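# About the Gavo School of Technical Trades

The Gavo School of Technical Trades offers full-time and evening instruction in electrical work, office equipment service, bookkeeping for small firms, and computer maintenance. The school is governed by a board of five members and is led by its director, Pornthip Sukprasert. Current enrollment stands at 620 students across all programs.

## History

The school was founded by Lertchai Kamolrat, an electrician who had trained apprentices in his own shop in the Takon district for many years before he applied for a teaching license. The first classes met in two rented rooms above a printing business. Students brought their own hand tools, and evening lessons ended at nine so that those who lived across the river could catch the last ferry.

As enrollment grew, the school moved to its present building on Nuchit Road, a former textile warehouse. The ground floor was rebuilt as workshops, and the upper floor was divided into classrooms and a reading room. A second entrance was added on the east side, with a ramp and a covered area for bicycles. The name Gavo was kept from the original shop sign, which hangs in the front hall.

## Programs of Study

The school offers eight certificate programs. Each combines classroom teaching with supervised practice, and each ends with a written paper and a practical assessment. Students in the electrical program spend the first term on wiring, measurement, and safe working habits before they are admitted to the advanced workshop. The bookkeeping program is taught mainly in the evening and is open to adults who are already employed.

The computer maintenance program is directed by Pichit Srithong. It covers the assembly and repair of desktop machines, basic networking, data backup, and written communication with customers. The last of these was added at the request of local employers, who told the school that new technicians often did good work and then could not explain the bill.

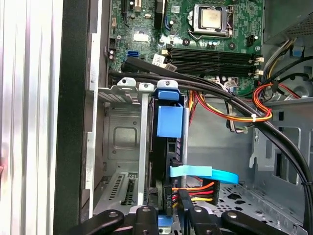
Class size in the practical subjects is limited. Students are expected to keep a workbook throughout the year, and instructors review it at the end of every unit. A student who misses a practical session may make it up during open workshop hours, which are held in the late afternoon. Workbooks are returned at graduation, and many former students have told us that they still refer to them.

## Faculty and Staff

All instructors have worked in the trade they teach. Rania Hattar, head of student services, oversees admissions, financial aid, and housing referrals. Sombat Sriwong is responsible for workshop safety and for the tool library, from which enrolled students may borrow equipment for up to seven days. New instructors teach alongside a senior colleague during their first term – a practice that dates from the earliest years of the school.

## Work Placement

Students in their final term complete a placement with a local employer. Host firms include repair shops, building contractors, and Drestodent, a supplier of dental office equipment that accepts students from both the electrical and the office equipment programs. Placements are arranged by the school, although students may propose a host of their own, subject to approval by the program head.

## Admission

Applications for the main intake are accepted through the end of April. Applicants should hold a secondary school certificate or have equivalent work experience. An interview is required for all full-time programs. Evening applicants are asked to submit a short letter from their employer, where possible, confirming their working hours.

Partial fee waivers are available and are awarded on the basis of household income. Forms may be collected from the student services office on the ground floor, next to the reading room stairs. Completed forms must be submitted together with the application for admission.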